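3.2 Field procedure for the viewpoint photographs

The path to the upper ledges of the Tarnholm gorge is steep and narrow, and in many places the walker must use the hands. For this reason we had to decide carefully which equipment should be carried to each viewpoint and which should stay in the valley. The final list was prepared by Joyce Lema after a first visit to the site in June.

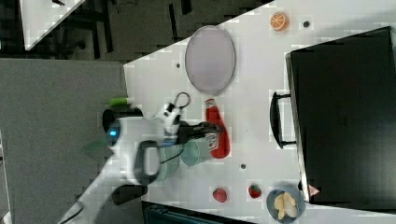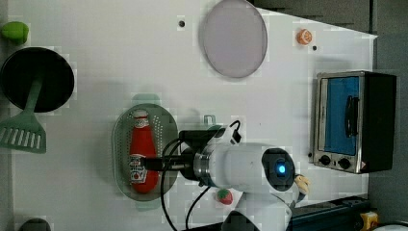
Figure 3. White tabletop with a white robot arm: two clear glass cups near the gripper (first view); a black frying pan and a large pale plate (second view).

We selected 12 viewpoints along the Asau trail. A viewpoint was accepted if the natural arch could be seen from it without leaving the marked path, and if a tripod could stand there with all three legs on rock. The second condition was more difficult to satisfy than we expected. On the upper part of the trail the soil is thin and covered with old leaves, and a leg that looks stable can move slowly during a long exposure. At 5 of the viewpoints we therefore used the lowest tripod position only, and the camera bag was hung under the center column as a weight.

Each viewpoint was photographed in the morning and again in the late afternoon. The south wall of the gorge stays in shade for most of the day, while the river below it is bright, so a single exposure loses detail either in the rock or in the water. We made three exposures at every position and kept all of them. No filter was used. The focal length was fixed during one visit and written in the notebook together with the height of the camera above the ground, the direction of view and the state of the sky.

To return to the same position on a later visit, we did not paint marks on the rock, which is not permitted in the upper gorge. Instead we followed the method of Nima Zamani and took a close photograph of the ground between the tripod legs. Small cracks and lichen patches are easy to recognize in such a photograph, and the position was found again quickly in most cases. The exception was viewpoint 9, near the Butt side path, where a fallen tree had covered the ledge between two visits. This viewpoint is included in the tables but not in the comparison of Section 4.

The walking time between viewpoints had a stronger effect on the results than we had planned for. The climb from the river to the highest ledge takes 37 minutes with a full pack, and during this time the light on the arch can change completely. We tried to begin from the top on clear days and from the bottom on cloudy days, but this order was not always kept, and the reader should remember it when morning series from different days are compared.

All files were copied in the evening to two separate disks at the Gitier hut. Pictures with visible camera movement were marked and removed by hand before the analysis.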